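3.2 Stem and foliage variation within mixed bunches

Flower heads are the part of an artificial bunch that buyers look at first, and most earlier work on perceived realism has dealt with them alone. Koppel and Petrauskas rated petals by color depth and edge finish and left the greenery out. Our own survey in February suggested that this leaves a gap. Of the 2,538 comments collected at the Kutow and Mora stores, many of those that explained a low score were concerned with leaves, stems, or the place where the two meet.

We therefore coded foliage separately from blooms. Each bunch was coded from the side. For every leaf group we noted the base color, any second color, the edge type and whether a vein was visible. Stems were coded for thickness and for change of color along their length. Leaves partly hidden behind a stem were coded only for what could be seen of them.

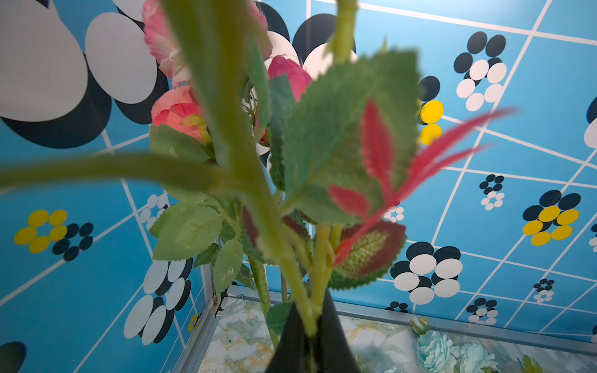
Figure 2. Lower part of a mixed bunch with pink blooms. The main stem tapers to a yellow-green end. Green and maroon serrated leaves and a red sprig are at right.

The bunch in Figure 2 received a high variation score. Its leaves run from pale green through grey-green to a dark blue-green, and one combines a maroon surface with a yellow-green center and a dark green rim. The large leaf beside the main stem has a pale vein running diagonally across it. The red sprig was coded as foliage, following the rule that anything without petals or a bud goes with the leaves. Siliņa and Siliņa use the opposite rule for sprigs, so our foliage totals should not be compared directly with theirs.

Color change along the stem proved harder to code. The first version of the sheet had a single box for stem color, and the two coders often filled it in differently for the same bunch, one going by the upper part and the other by the end. After the first 300 bunches the box was split into upper and lower, and those bunches were coded again. Agreement on leaf edges was good from the start. Agreement on second colors was weaker, mainly between maroon and brown, and a printed color card was added to the sheet.

Bunches from the Hamdy range were coded with the same sheet but are reported separately in Section 4, as they were sold with their stems wrapped and the lower part could be coded only once the wrapping had been taken off.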